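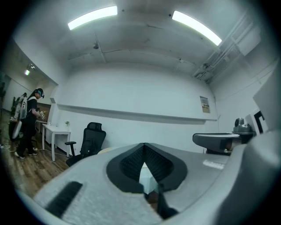

Manipulation & Learning > Data and demos > Methods talk

4 min read

handgripper co-training result, does this hold up for anyone else?

plume_ratchet
ok quick one before I head out. We've been testing the Kestport recipe — pretrain on hand-held gripper demos, then finetune on a small set of teleop. Their claim is you need way fewer teleop runs if the handheld set is big enough. Our numbers so far, tabletop pick and fold:

teleop only, 300 demos: ok, kinda brittle
handheld 2000 + teleop 300: clearly better on new table positions, same on old ones
handheld 2000 only: bad. reaches fine, closes at the wrong moment

So the gain is real for us but its all in generalizing to positions. Grasp timing didnt move. Anybody else see that?

dorsal47
Timing is a latency thing, 90% sure. Did you match the gripper width delay between handheld and robot? We had the same symptom and it went away when we shifted the width signal a few steps.

plume_ratchet
shifted it, yes. Helped a bit. Not gone

okra_bench
I don't buy the headline result at all tbh. More data beats less data, wow. Where is the run with the same total hours all teleop? Without that you can't say handheld is doing anything special.

plume_ratchet
fair, but nobody here has the hours for 2000 teleop demos. Kind of the point of the method. Cost per demo is the comparison I care about

okra_bench
Then the plot should have hours on the x axis and it doesn't. Count of demos is misleading when one is three times slower to collect.

plume_ratchet
will replot. Setup for context: wrist view is fisheye, so ceiling and walls are in every single clip along with the gripper. Marker block sits out to the side of the view. No cropping in the current run.

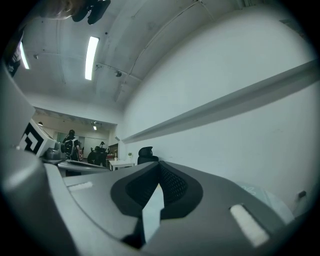 tilde_moss — No cropping is your problem imo. The policy can read position off the ceiling lights. We masked the top part of the view and our score in the training room dropped, but the score in a second room went up. Would bet your position gain is partly that.

plume_ratchet
hm. our eval is same room so yeah can't rule it out

dorsal47
Disagree with tilde. Wide context helped us in every room we tried. Masking just throws away motion cues, and with fast hand motion you need those. The Flulledside folks kept the full view too, I think for that reason.

tilde_moss
how many rooms did you train in tho

dorsal47
Five. ok so maybe that's the difference

tilde_moss
thats the whole difference lol. One room = background is a shortcut. Five = it can't be

okra_bench
Finally something testable. Mask vs no mask, one room vs many, same hours. I'd read that.

plume_ratchet
ok here's what I'm going to run, tell me if it's dumb

1. Refilter. 536 clips in the newest batch, 495 left after tossing the ones with bad tracking. Both grippers have to track for the whole clip or it goes. Head view is kept for checking only, not fed to the policy.
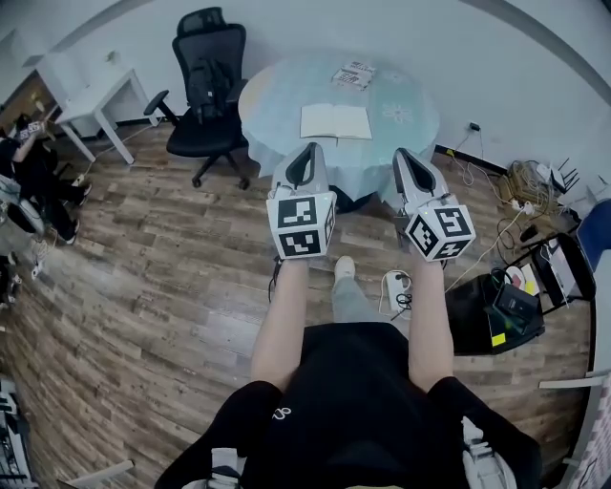 2. Masked copy of the same 495. Top of the wrist view blacked out, nothing else touched. Same seed, same steps.

3. Finetune both on the 300 teleop, eval in our room and then down the hall at the Alhassan lab if they let us in.

4. Width delay sweep on whichever wins.

okra_bench
One seed isn't enough for a gap this small. Three at least.

plume_ratchet
ugh. fine, three. Thats most of February on our gpu

dorsal47
Do step 4 first, it's cheap and if timing is off then both arms of 3 are noisy anyway.

tilde_moss
agree with dorsal on that one. Also log gripper width at contact, not only success. Arkel's eval script does it if you don't want to write your own

plume_ratchet
good call, swapping the order. will post curves here, with hours on the x axis, before okra yells at me again

okra_bench
I wasn't yelling

Contact the mods | Forum rules | Back to top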